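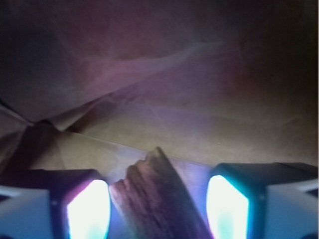
Call for Participants: Gripper Fault Study at the Boyer Workshop, Grondstead

Home | Workshop | Projects | Open Calls | Safety Notices | Contact

Posted February 4, 2022, by the Venar project team

We are looking for 20 people to take part in a study of a fault in our two-finger gripper. The study takes place in the Boyer workshop in Grondstead. You do not need to know anything about robots, and we are also glad to receive people who work with them every day.

What went wrong

The Venar project teaches a robot arm to pick up rough and uneven pieces, such as bark and broken wood, when they lie on soft cloth. The arm has a small camera at the gripper, and the inner sides of the fingers are lit. In December the gripper closed two times without a command from the operator. The first time it held only a fold of the cloth. The second time an operator was straightening the cloth by hand, and one fingertip was pinched. The operator had a bruise and went back to work the next day, but we consider this a serious event and we stopped all shared work at the table.

We have examined the logs of both events. The Skonenex software, which decides when a piece is ready to be grasped, had marked a fold in the cloth as the edge of a piece. It then sent the close signal while the arm was still in teaching mode. This should not be possible. The mode check has been corrected, and a second check, independent of the software, now cuts the power to the fingers when the gate of the table is open.

We repeated the same situation 200 times after the correction and the gripper did not close by itself. However, all these trials were made by our own staff, who know where to put their hands and when to wait. We want to see how other people behave near the machine, and if our warning signals are understood.

What you will do

You will sit at a table behind a clear screen. With a hand controller you will guide the gripper to a piece on the cloth, open the fingers on both sides of it, and decide when to close. At some moments we will create a false "ready" message on purpose. We would like to know if you notice it and what you do then. Please press the stop button at any time when you feel unsure – there is no penalty for it, and a stopped trial is as useful for us as a finished one.

Between the trials a staff member changes the piece and arranges the cloth. Participants do not put their hands inside the screen at any moment of the study.

One visit takes half a day, with a break and a light meal. After the last trial there is a short talk in which we ask what you saw, what you heard and what was confusing.

Who can apply

- You are an adult and can read simple instructions in English.
- You can use both hands for a controller with small buttons.
- You can tell us in a few words what you are thinking while you work.
- You have not worked for Boyer or for the Venar project before.

The study includes bright light close to the pieces, shown on a screen. If you are sensitive to this, please write it in your application and we will reduce the brightness. Persons with an implanted medical device should speak with us before applying.

Payment and your data

Participants receive a fixed payment on the day of the visit, also if they decide to leave early. Travel inside Grondstead is paid back when you bring the ticket. We record the camera picture at the gripper, the controller signals and your voice. Your face is not recorded. You may ask us to delete your recordings until 48 hours after the visit; later they are mixed with the others and we cannot separate them.

How to apply

Use the form under Open Calls and choose "Gripper fault study." Please write which part of the day suits you and if you have any experience with machines of this kind – a "no" is a good answer too. We will reply to every application. The workshop has 10 parking spaces, and the side entrance has no steps.

The full report of the December events is under Safety Notices. A printed copy is also at the front desk.

Comments

Guest: Is the stop button a real one that cuts the power, or does it go through the same software?

Venar project team: It is wired directly and does not pass through Skonenex. You will test it yourself before the first trial.

Guest: I am left-handed, can the controller be switched?

Venar project team: Yes, please mention it in the form.

Guest: I read the safety notice and it doesn't say how long the fingers held on the second time. Would be good to add that.

Venar project team: Thank you for this remark. The time is in the log and we will add it to the notice.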